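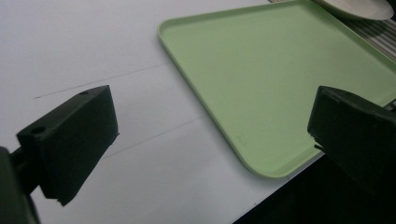

Ticket 1052: Household budget planner shows the wrong tax refund total

Opened by: Nantana Suwannarat
Assigned to: Pichit Thongsuk
Product: Zadero budget planner
Status: Resolved

Nantana, 9:10 am
Hi team! I love the new tax screen, it's so much easier to read than the old one. One snag though — I typed in a refund of $600 and the yearly summary shows $1,200. My monthly figures look fine. I've signed out and back in, same result.

Pichit, 9:42 am
Thanks for such a clear report! Could you open Income, then One-time amounts, and tell me how many lines you see there?

Nantana, 9:55 am
Two! Both say "Refund" and both are $600. I only typed one of them.

Pichit, 10:20 am
Great, that's a really useful clue. I copied your setup to a test account and got the same thing on my first try. When a plan is carried over from last year, the refund comes across as a saved line, and the new tax screen adds its own on top. Kanokwan Limsakul is looking at the import code now.

Kanokwan, 1:35 pm
Found it! The import step skips the duplicate check if the line has no date. Fix is in build 53. I ran it against 3 carried-over plans and all of them came out with a single refund line.

Pichit, 2:05 pm
Build 53 is on your account, Nantana. Please delete the older line, then press Recalculate.

Nantana, 2:18 pm
$600 on the nose! And my savings goal for January adds up again — wonderful, thank you both!

Closed by Pichit Thongsuk, 2:30 pm

Contact Zadero Support | Copyright Zadero | Back to top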